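Inicio > Opinión > El agua compartida merece más diplomacia y menos cumbres

Por Eglė Adomaitis

Utilizamos cookies propias y de terceros para mejorar su experiencia de lectura. Si continúa navegando, acepta su uso. Aceptar | Configurar

Pocas noticias me han alegrado tanto este año como el acuerdo provisional sobre la cuenca del Nilari. Tres gobiernos que apenas se hablaban han aceptado medir juntos el caudal del río, con los mismos aparatos y a la misma hora, las seis de la mañana. Parece poca cosa, ¡y es muchísimo! Durante 10 años cada capital publicó sus propias cifras y acusó a las otras dos de mentir.

El mérito corresponde en buena parte a los técnicos. Žydrūnas Ramanauskas, el hidrólogo que redactó el primer borrador, propuso dejar las presas para más adelante y empezar por las 49 estaciones de medición que ya existían (algunas llevaban años sin mantenimiento). Wilfredo Panganiban, negociador del país situado aguas abajo, aceptó la idea en una tarde. Sus superiores tardaron bastante más, pero firmaron en julio.
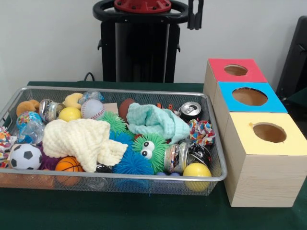 Una frontera que también riega

Quienes critican el acuerdo recuerdan que no contiene sanciones, y tienen razón. Réjean Dufour lo ha llamado «un termómetro sin médico», y la frase ha hecho fortuna en las cancillerías. Yo prefiero fijarme en lo que ocurre en la ribera: más de 2,000 familias de agricultores recibirán los mismos datos a ambos lados de la frontera, y sabrán con antelación cuándo se abren las compuertas. Eso cambia una siembra entera.

Queda por resolver el dinero. Los tres ministerios pagan a partes iguales, aunque uno de ellos consume mucha más agua que los demás, y la sequía pondrá a prueba esa generosidad. Shufen Song ha defendido una cuota ligada al consumo, revisable cada dos años. Me parece una propuesta excelente y ojalá llegue a la mesa antes del invierno, cuando los presupuestos se cierran y los ministros dejan de contestar al teléfono.

Mientras tanto, invito a otras cuencas a copiar el modelo sin ningún pudor. El texto es breve, está publicado en tres idiomas y se lee en lo que dura un café.

Reciba nuestros análisis en su correo. Suscríbase al boletín de Opinión.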